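Working Papers in Household Studies | Packing and Carrying

Print this article | E-mail this article

4.2 Order of loading in soft bags

The packing sessions were held on a Sunday at the Stirgate site. Each load was a mix of kitchen bottles of unequal height, and each bag was a cloth tote with no stiffener in the base. We recorded 178 loads, of which 12 were set aside for incomplete notes. A load was scored as settled if every bottle stayed upright for six minutes after the last one went in.

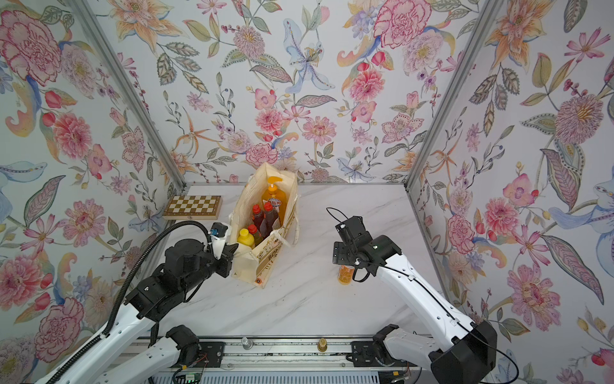
Figure 3. Mixed load in a cream-colored bag: pump bottle at the back, three red-capped bottles in front of it, yellow squeeze bottle at the front left corner.

Pump bottles raise a problem of their own. The head sits above the rim of most totes and gets in the way of anything lowered in after it, so packers tended to put it toward the far side - a habit we did not ask for in the instructions. Totes from the Ledstead batch have long handles that must be cleared from the opening before loading starts.

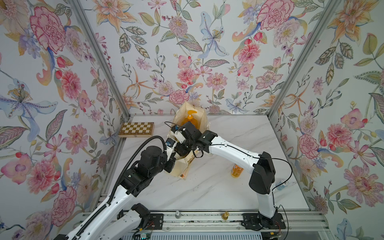
Canvas without a lining holds its shape poorly until the load is nearly complete. The heavy Antal cloth did better than the light one, but neither stood well with a single bottle in it. A slumped, creased bag around one upright orange pump bottle gives little side support, and the rim offers nothing firm to lean a second bottle on. For this reason we scored the early stages of a load separately from the finished load.

Squeeze bottles were the least predictable items. They are light when part used, and they lean on whatever is next to them. Packers who left them until last often set them near a side wall. 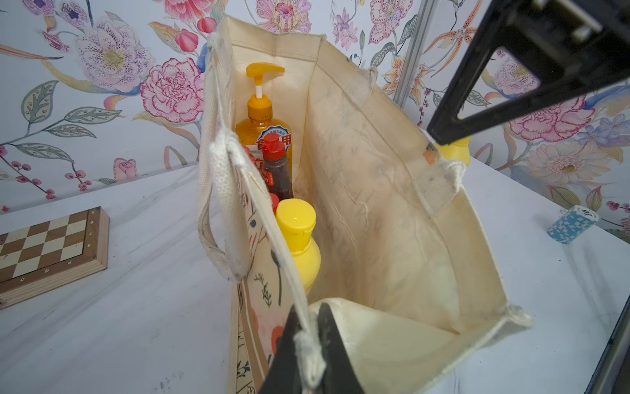
The Nokex scoring sheet has no entry for leaning, and we added one in December. Under the revised sheet, a bottle that leans against a wall or a neighbor is marked as supported and does not count as fallen.

Comments (3)

Did you try the same loads in a paper bag? I would expect the base to matter more than the rim.

Table 2 gives 100 loads for the light cloth but the text in 4.1 reads as if there were fewer. Please check.

Useful section. I always put the dish soap in first and had never thought about why.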